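Studio notebook, 05/03/2021

Third coat of glaze on the big landscape, the one I have been calling Kurtuluş in the hope that a name would make it behave. The sky is better. The hill has turned the color of canned soup. I mixed 5 parts medium to one of paint, which is what I wrote down last time as "too much, don't do this again." Note to self: read the notebook.
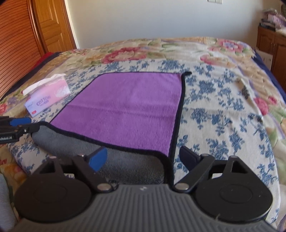 Thierry Mallet

Cold light until four, then none. I moved the easel nearer the window and gained maybe a half hour and a stiff neck. The Trirano blue is lovely thin and a bully when thick, so it goes in the far ridge only. Anyone borrowing the tube, please put the cap back on. Cap, then shelf. In that order.

Tried the 200 grit on the small panel between coats. Too rough, it took the birches clean off. They weren't good birches, but I'd gotten used to them. Will redo them from the April sketches, where they at least lean the same way.
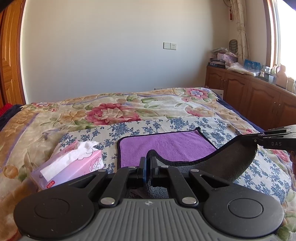 and before repainting I want a full day of drying, with the panel face to the wall so I can't fiddle. Last time I fiddled.

The Zevton varnish says 30 minutes between coats. It was still tacky at lunch. Leaving it overnight and blaming the weather, which has earned it.

Gurkotard want six pictures for the spring wall, "something uplifting." I have one sky, one soup hill and a panel of missing birches. Wrote back yes.

Tomorrow: scrape the hill, warm gray underneath, try again with less medium. Buy rags.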